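Search this site Go

I have spent most of this summer trying to cancel a gym membership I don't remember enjoying. The gym is called Tridamero, a name that sounds like something you'd be prescribed for your knees. I joined in a burst of optimism, went four times, and have been paying for the idea of it ever since.

The contract says I can leave whenever I like. It says so in large, friendly type on the first page. The procedure for leaving is on page nine, in the kind of type you find on the back of a cough drop. 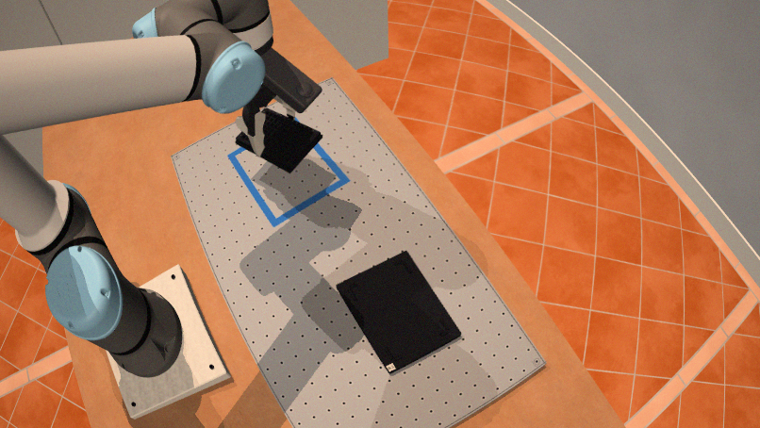

Egilsson

Step one is to log in to the member portal, which is run by a separate company called Bumon. Bumon does not know who I am. Bumon knows my card number, my shoe size (I once rented climbing shoes) and the date of my last visit, but when I type in my email it tells me there is no such person. I have had bad evenings when I might have agreed.

So I called. The recording said I was a valued member and then played eleven minutes of pan flute. The woman who finally picked up was very nice and told me that cancellations can't be done by phone, only upgrades. I asked if I could upgrade to not being a member. She said she'd have to check – and then, bless her, I think she really did check, because I got another four minutes of flute.

Cancellations have to be sent by letter. On paper. To an office park in Grilport, which is 484 miles from the gym and, as far as I can tell from the map, sits between a mattress outlet and a pond.

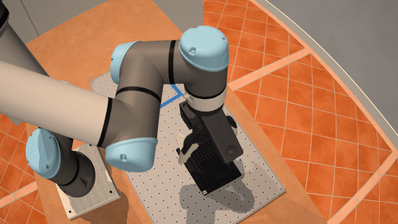 Can't you just block the payments at your bank?
You can, but the gym may treat it as a missed payment and send the bill to collections, so get the cancellation in writing first.

I looked into the bank option for a whole evening before deciding I didn't have the nerve. I bought envelopes instead. They only came in a box of 400, so if anyone needs to quit anything by mail, I'm your supplier.

My letter was three sentences long. I took out the fourth one, about the flute. Then I paid extra for a tracking number and followed that envelope across the country with more interest than I have ever shown in a relative's vacation.
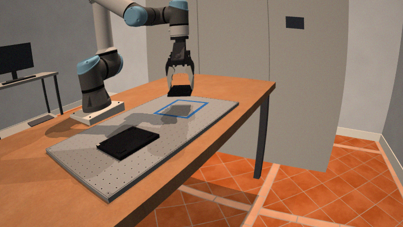 It arrived, somebody signed for it, and a week later I got a postcard thanking me for my feedback.

I wrote again. This time I used the word "cancel" five times and underlined two of them. The reply said my membership would end in August, after one last payment, plus a fee for processing the end of the payments. I've added it all up and the total is $807. For four visits. One of those was just to use the bathroom. 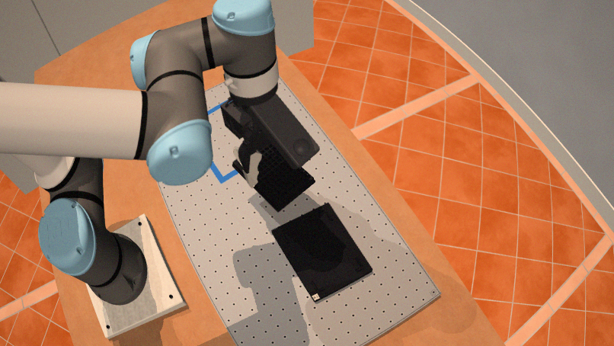
The final letter asks me to return my key tag in person, to the front desk, during staffed hours, which are not listed. I've been putting it off. Every time I drive past I slow down, look at the door, and keep going. I'm like that gripper up there with its black block over the board, holding on to the thing right above the place. The tag is in my cup holder as I write, under a parking stub and a mint I don't trust.

My neighbor says the new place by the library is cheaper and you can quit any time. I've picked up the brochure. I'm looking for page nine.

Filed under: Grumbling, Money I Used to Have

Contact | © Egilsson, all complaints reserved | Back to top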